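## How a program learns where the gripper is

A gripper is a claw that picks things up. At Dravden, people hold the grippers by hand, and software called Vullivix studies the pictures.
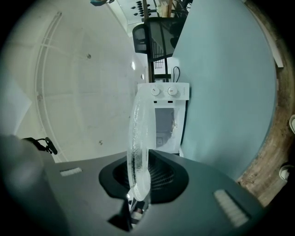
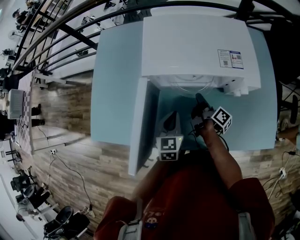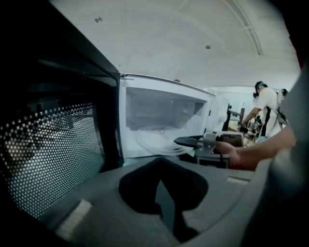

*A white appliance, seen from three viewpoints. In the second, a gripper carries a cube with black marker patterns.*

The program finds each marker and works out which way it points. It repeats this for 3000 pictures. A planner then turns the positions into a path.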